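Robotics | Manipulation | Working papers

4. Comparing a round fingertip with a parallel gripper on a block-sorting board

4.1 Why we ran it

Claims for single-finger pushing tend to follow a pattern. A controller is trained or tuned on one set of objects, a success rate is given for those objects, and the reader is left to assume that the same finger would cope with a different shape, a different surface or a slightly worn tip. We had made claims of this kind ourselves, in an internal note from last June, and by the time we came to write them up properly we no longer believed all of them. This section reports what was left after we repeated the work with a stricter protocol.

The question is narrow. Given a fixed table, a fixed board and the same eight blocks, does a plain cylindrical finger do the work of a two-jaw gripper when the task is to gather blocks into groups by colour? We do not ask whether pushing is a good idea in general. We also do not compare our controller with anyone else's, as the published numbers we could find came from setups too different from ours to be put in one table.

4.2 Hardware and objects

Both end effectors were mounted on the same arm. The finger is a rigid cylinder with a rounded tip. The gripper is the Fahy two-jaw unit with the pads it came with. We tried replacement pads early on and dropped them after they began to lift at the corners, so nothing measured with those pads is included.

Motion was run through Clurport, our own control layer, with the same speed limit and the same contact threshold for both tools. Some of our colleagues argued that this was unfair to the gripper, which can move faster between contacts. They may be right. We kept the limit because the alternative was to tune each tool separately and then argue over which had been tuned harder, and we have sat through that argument before.

The blocks have the look of most printed test pieces: fine layer lines, small differences in how the bottom face sits, and corners that are never quite as sharp as in the model. The set has two blocks in each of four colours, and the shapes include stars, cylinders, a cube, a triangular prism, a hexagonal prism and a heart. We picked the set for its mix of flat sides and awkward ones. A cube pushed squarely on one face goes more or less where it is told. A star does not, and a good share of what follows is about stars.

The working surface is a light maple board laid on a perforated metal table. It was sanded once before the first run and never treated. We mention this because wood has grain, and grain has a direction. A block pushed along the grain and the same block pushed across it need not stop in the same place. We had not thought about this when the board was chosen.

4.3 Protocol

A run begins with the blocks spread over the board by hand from a printed layout. The tool then has to bring them into two groups of four, one holding red and blue and the other holding yellow and green, with like colours side by side within each group. A run ends when the operator calls it finished, when a block leaves the board, or when the time limit is reached.

In all we kept 273 runs, split between 21 starting layouts. Each layout was used with both tools, and the order of the tools was swapped from one layout to the next. Runs stopped by a network fault were thrown out and repeated. Runs stopped by an operator who felt that things were going badly were kept and counted as failures. In the earlier note they had been discarded, and that single decision accounts for much of the gap between the old figures and what we report here.

Scoring was done from video by two people who did not talk to each other about it. Janelle Javier scored every run and Troels Hallgrímsson scored a subset chosen by lot. Where they disagreed, the run was marked as disputed and left that way. We did not ask them to reach agreement. In our experience agreement reached after the fact says more about who is tired than about the run.

4.4 What we found

On the cube and the cylinders the two tools could not be told apart. Both finished, both took a similar time, and the scorers had little to argue over. Anyone who tests only on blocks like these will conclude that a finger is as good as a gripper, and for these blocks it is.

The difference appears with the stars and with the heart. When the finger meets a point of the star off centre, the block turns before it slides, and the controller then has to decide whether to follow the turn or go back and start again. Ours follows. The result is a path that curves away from the target and has to be corrected later, often by pushing from the opposite side. The gripper avoids this by closing on the block and carrying it, but it brings a trouble of its own: the jaws need room. In a tight group there is often no room, and the last block of a group was where the gripper most often knocked over work it had already done.

We had expected the finger to be the weaker tool at this last stage. It was the better one. A finger needs clearance on one side of a block only, and a group that is nearly closed still leaves that side open. We want to be careful with this result. It depends on the groups being small, on the blocks being of similar size and on the goal being loose about rotation. Had we asked for each star to point in a set direction, we doubt the finger would have kept its lead, and a handful of informal tries did nothing to change our minds.

Turning was a second matter. The earlier note said that the finger "preserves orientation to a useful degree". We can no longer find the runs on which that sentence was based, and nothing in the present set supports it. We withdraw it.

4.5 The Dodow estimator

Part of the case for the finger rests on Dodow, the contact estimator that guesses from motor current where on a block the tip is pressing. With Dodow on, the controller is supposed to notice a turn early and shift its line of push. We ran 2 layouts with the estimator switched off and the rest of the controller left alone, 20 runs for each layout.

The effect was smaller than we had been telling people. On one of the layouts the scorers' results with the estimator off looked much like those with it on. On the other it helped, mainly with the triangular prism, where a small shift in the line of push matters a great deal. We cannot say from two layouts which of these is the usual case. What we can say is that a demonstration on the second layout alone, of the kind we have given to visitors, would leave a more flattering impression than the evidence allows.

There is also the matter of the camera. The block positions used by the controller come from a fixed overhead view that is registered to the table by fiducial markers. If a marker is nudged, every position shifts with it, and the controller has no means of knowing. We checked the registration at the start of each session and did not check it at the end. A drift within a session would look just like a poor push, for either tool, and we have no way to rule it out in the data we hold.

4.6 Limits

The list could be long. One board, one table, one set of blocks, one arm. The operators knew which tool was mounted and had opinions about it — some of them strong. The decision to call a run finished was theirs, and although the scorers worked from video, the video stops when the operator says so. A stricter study would fix the end of a run by rule.

The Akach simulator, which we used to draw up the starting layouts, treats the board as uniform. It has no grain, no knots and no lean in the blocks. We tried to predict the outcome of the real runs from simulated ones and gave up. The simulator was confident throughout and wrong on the stars. We would advise some caution with any gripper comparison that stops at simulation, our own previous one included.

Tip wear was not measured. The finger used at the end of the study felt smoother to the hand than a fresh one, which is hardly a measurement, but it was enough to make us wish we had kept a record. If smoothness matters to how a star turns, then the order of the runs matters too, and swapping tools between layouts would not remove the effect.

For the reasons above we do not offer a ranking of the two tools. For small groups of mixed blocks with no rotation goal, a plain finger is cheap, hard to break and good at closing a group. For anything that has to face a given way, we would still reach for the gripper. The layout files and the scoring sheets, with disputed runs marked, were frozen on April 17, 2025, and no run was added or removed afterwards. Figure 1 gives the arrangement of the board and the form of the two colour groups.
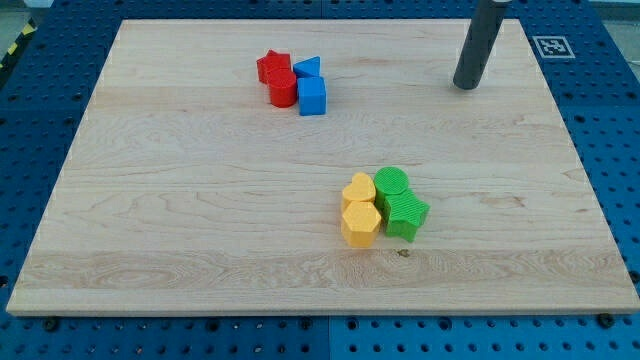 Figure 1. Blocks grouped by colour on the maple board, red and blue at the far side, yellow and green nearer; cylindrical finger at upper right.

Contact the authors | Copyright and reuse | Back to top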